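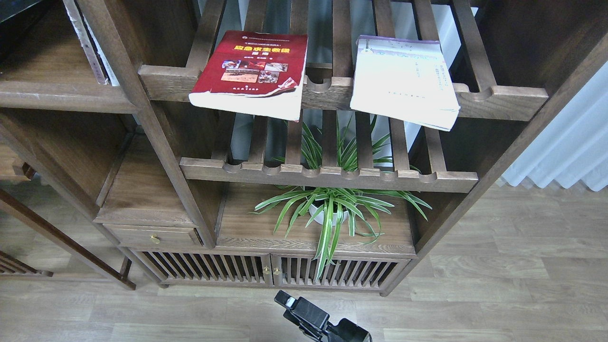 Spider plant tips going brown on a shelf, light or water?

Posted by slatsandsoil, 2nd September

I've had my spider plant for two years now and it did great on the kitchen windowsill, but in the move I lost the windowsill and gained a shelf unit, so the plant got relocated. It's a dark walnut-colored thing with slatted shelves and a solid one near the bottom, and the plant lives down on the solid one in its little white pot, right by the drawer with the brass knob. The leaves go everywhere! They hang over the front and some of them poke up through the slats of the shelf above. I love how it looks, but since the move I keep finding brown tips, maybe a quarter inch. Also I have books on the top slatted shelf, right over it, and the red paperback already has a curled corner on the cover. Can a plant do that from below? Should I be moving the books or the plant or both?

mossgrove72
Brown tips on a spider plant is tap water nine times out of ten. Mine did it for years until I started leaving a jug out overnight. Light is almost never the problem, these things grow in dentist offices.

hanik_porch
Leaving a jug out does nothing for fluoride, only chlorine, and not even that if your city uses chloramine. Use rainwater or distilled. I do agree it's water though. How often are you giving it a drink?

slatsandsoil
Every Sunday, whether it wants it or not, haha. I just tip some in until it comes out the bottom.

mossgrove72
OK well I stand by the jug, my plants look fine.

greenbench
I'm going to disagree with both of you. It went from a windowsill to a bottom shelf with slats and books over its head, that's a big drop in light. It's using less water now and it's getting the same amount. Soggy roots will give you brown tips too. Stick a finger in the soil and skip a week if it's damp.

hanik_porch
Fair, I skipped right over the windowsill part. Both could be true.

paperbackpile
Here for the books. A curled corner is way more likely from it hanging off the front of the shelf and getting bumped. I have one long wall of books and plants mixed together and I've never had a plant curl a cover. What I HAVE had is wavy pages from misting. Do you mist?

slatsandsoil
Um. Yes. Most mornings.

paperbackpile
There you go, stop misting! Or at least carry the plant to the sink for it. And push the books back so nothing sticks out. For the corner, lay the book flat under something heavy for up to 10 days. I use a stack of atlases.

greenbench
Misting doesn't do anything for the tips anyway.

mossgrove72
It does a little.

greenbench
For 10 minutes, sure.

narnthorpe_annie
Whatever you do, don't pull the leaves that grew up through the slats back down, they crease and the crease goes brown. Ask me how I know. If you want to move the pot, snip those ones first or feed them out slowly from underneath.

slatsandsoil
Oh no, I was about to yank it out of there tonight. Thank you! Plan for now is finger test, no misting, rainwater if it ever rains, and the red book is going under my cast iron pan wrapped in a towel. I'll trim the tips on the weekend and see if they stay green through September.

hanik_porch
Trim at an angle so they still look pointy. And leave a sliver of the brown on, don't cut into the green.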